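Prusus Starts Up Renewed Compressor Station at Brusholm Before the Heating Season

HANOV – The gas transmission company Prusus has put the renewed compressor station at Brusholm into regular operation. The station serves the main pipeline between the Hanov gas fields and the Sangkhawat district, and it is the largest work on this line since the pipeline was built. The official start took place at the station in the morning, in the presence of the company management, the contractors and the representatives of the district.

The general director of Prusus, Hamidreza Bakhtiari, gave the permission for the start from the new control room. After this he visited the compressor hall, the gas cleaning unit and the workshop, and he asked the shift engineers about the first days of test running.

"This station was working well for many years, but the old machines were asking for more and more care," said Mr. Bakhtiari. "With the new units we can keep the pressure steady also on the coldest days. For the families and the factories in Sangkhawat, this is the thing that matters."

109 shares
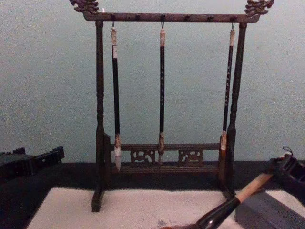 What was done at the station

In the course of the project, 3 old compressor units were taken out and replaced by new ones driven by gas turbines. The foundations of the hall were kept and made stronger. All the piping between the inlet and the compressors was changed, and a new set of filters was installed, which removes dust and liquid from the gas before it enters the machines.

The new units can be started and stopped one by one. In summer, when the demand is low, a single unit is enough for the line, and the other two stay in reserve. In winter two units run together and the third is kept ready. Before the renewal it was not possible to work in this way, as the old machines needed long preparation before each start.

The cooling of the gas after compression was also changed. The new air coolers stand on the north side of the site, away from the road, and their fans turn slower than the previous ones. Prusus took this decision after the talks with the residents of Brusholm, who had asked for less noise during the night. The company will measure the noise at the fence of the station and at two points in the village during the whole first winter, and the results will be hung at the village office.

The project leader, Yen-ting Siu, explained that the most difficult part was to do the work without closing the pipeline. A temporary bypass was laid next to the station, and the gas was going through it while the old machines were removed.

"We had to plan each connection very carefully, because the line was under pressure all the time on the other side of the valve," said Ms. Siu. "Two times we moved a connection to a later date on account of the wind. It cost us some days in the plan, but I think it was correct to wait."

The pipeline and its customers

The pipeline from Hanov to Sangkhawat has a length of 554 kilometers. It begins at the gas treatment plant in Hanov, crosses the river valley and the dry hills, and ends at the distribution station on the edge of the Sangkhawat industrial zone. Brusholm is the only place on the route where the gas is compressed again. For this reason, any stop at Brusholm is felt in the whole southern part of the line.

Gas from the pipeline is used for heating in the towns along the route, in the brick and glass works of Sangkhawat and in the district power plant. The power plant is the biggest single customer. Its deputy head, Rania Mahasneh, took part in the opening and said that low pressure at the end of the line was a known problem in January and February.

"In the last winters we were reducing the load of one turbine in the evening hours, exactly when people come home and need electricity," said Ms. Mahasneh. "We agreed with Prusus on a minimum pressure at our meter, and it is written in the new contract. Now we will watch the numbers together."

The contract between Prusus and the power plant includes a daily exchange of forecasts. Each afternoon the plant sends its expected need for the next day, and the dispatchers at Hanov prepare the line according to it. A similar arrangement is being discussed with the glass works.

Training of the operating staff

At the Brusholm station and in the Hanov dispatch center, 240 employees passed training for the new equipment. The program started in April and it had a classroom part and a practical part. The operators learned the new control system, the start and stop of the turbines, and the actions in case of a gas leak or fire. The maintenance workers also spent time at the workshop of the turbine supplier, where they took apart and put together a unit of the same type.

The training was led by Tala Karaki, head of the technical school of Prusus. She noted that many operators at Brusholm have worked with the old machines for their full career.

"They know from the sound if a machine is healthy," said Ms. Karaki. "We did not want to lose this knowledge. So every training group had older and younger colleagues together, and the older ones were also teachers in it."

The training materials will stay at the station and will be used for new employees. Each shift must repeat the emergency exercise every three months – the first such exercise was already held during the test running, together with the Brusholm fire brigade.
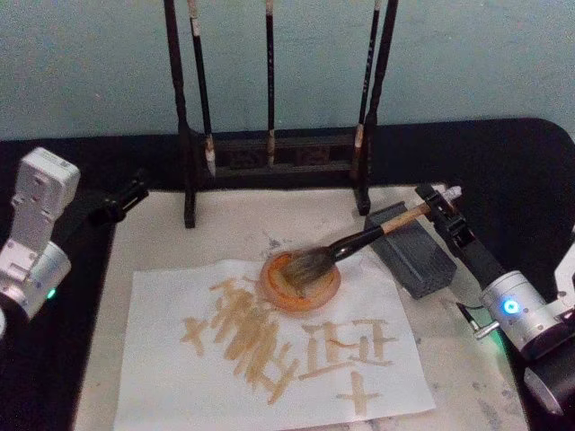
Calligraphy brushes hanging from a wooden rack over a felt writing mat.

Safety and environment

The control system of the station was built new from the beginning. Gas detectors are installed in the compressor hall, in the filter building and along the outside piping. If a detector gives a signal, the system closes the section and informs the shift leader and the dispatch center at the same time. The station can also be stopped from Hanov, if the people on the site must leave the building.

According to Si-eun Joo, who is responsible for environment matters at Prusus, the new turbines use less gas for their own work than the old machines. The gas which stays in the piping when a unit is stopped was earlier released to the air. At the renewed station it is collected and returned to the line with a small separate compressor.

"This small compressor is not the machine that visitors want to see, but for me it is important," said Ms. Joo. "It works every time we stop a unit, and a stop is a normal thing at a station."

Used oil and old filter parts from the site were given to a licensed company for treatment. The steel from the old units was sorted and sold. The area where the temporary bypass was laid has been covered again with soil, and grass will be sown there in spring.

Next steps

During the first winter the station will be operated under increased observation. Specialists of the contractor will stay at Brusholm until the end of the heating season. After this the warranty inspection of the units will be done, one unit at a time, without interruption of the gas supply.

Prusus is also preparing the inspection of 109 kilometers of pipe south of the station. The inspection will be made from inside the pipe with a measuring tool that travels with the gas. Landowners on this section will receive a letter before the work begins, with the name of a contact person and the days when vehicles will pass on the field roads.

About Prusus

Prusus transports natural gas from the Hanov fields to customers in the towns and industrial zones of the region. The company operates the main pipeline to Sangkhawat, the compressor station at Brusholm and the dispatch center in Hanov. Media questions may be sent to the press office of Prusus in Hanov. Visits of journalists to the station are possible after registration, and closed shoes are required on the site.

3 comments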